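How I line up two hand-held grippers before a recording session

I put off writing this page for ages, mainly because the method sounds too simple to need one. Then I lost most of an April morning to a set of recordings where the left and right hands didn't agree about where the table was, and I thought, right, time to write it down properly.

The short version: if you collect demonstrations with a pair of hand-held grippers, each one works out its own position, and each one starts from its own idea of zero. Before you can train anything two-handed, you need to know how the one sits relative to the other. There are clever ways to do this from the recordings alone. I've tried a couple and I keep coming back to showing one gripper's camera the marker on the other, at the start of every session, for long enough to get a decent set of views.

What you need

Two grippers with a camera each, and a printed marker on top of at least one of them (both is better, as you can then check the answer in both directions). A room with even light. A second person is handy, though I've done it alone with one gripper propped on a stack of books. For software I use Dratis for the marker finding and Sornari for the fitting, but any pair of tools that does those two jobs will be fine.

Measure the black square of the marker yourself, with a proper ruler, after printing. Mine was meant to be 88 mm on the big test board and the printer had quietly shrunk it, so every distance came out wrong by the same amount. Very annoying, and completely my own fault!

Step 1: start both recordings

Start both before you pick anything up, then tap the two grippers together once, gently. The tap shows up in the motion data from both and gives you a shared moment to line up the clocks. Don't skip it because you think the clocks are already synced. Mine said they were too.

Step 2: bring the marker into view

Hold the gripper with the camera fairly still and have the other one come in from the side, marker tilted towards the lens. You want the whole black border showing. If a thumb or a finger of the gripper covers a corner, most marker finders will simply drop that view.
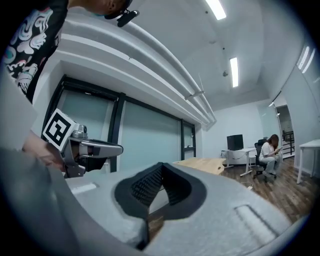

Fidcombe Workshop Notes, issue 23

With a wide lens the camera's own gripper fills a lot of the lower part of the view, so there's less room to play with than you'd expect. Keep the marker above your own fingers and tip it towards you. Shiny lights overhead can wash out a marker that's lying flat, and a bit of tilt usually sorts that.

Step 3: move slowly, and turn as well as slide

Slide the marker left and right, then nearer and further, then (this is the bit I used to forget) turn it about each axis. If you only slide it, the fit will happily give you an answer with the rotation slightly off, and you won't notice until the two hands try to meet over an object and miss.

I call the full routine a Yu loop, after the first project I used it on. Go round twice. It feels daft waving a gripper at another gripper, but you get used to it.

Step 4: throw away the bad views

In my last session I had 1392 frames with the marker found and kept 915 of them. I drop anything with motion blur, anything right at the rim of the lens, and anything where the marker is almost square-on, as that's where the tilt can flip the wrong way between one frame and the next.

Step 5: fit, then check

Run the fit on the frames you kept. You should get one fixed offset between the two starting points. Then check it on something the fit hasn't seen: close both grippers on the same small block, and look at how far apart the software says the fingertips are. If the gap looks silly, go back to your marker measurement first, then the clock tap, then the views you threw out. It has been the marker measurement more often than I'd like to admit.

Redo the whole thing if either gripper gets dropped, or if its tracking restarts part way through. I save the offset in the same folder as the session it belongs to, and I never copy it over from an older one.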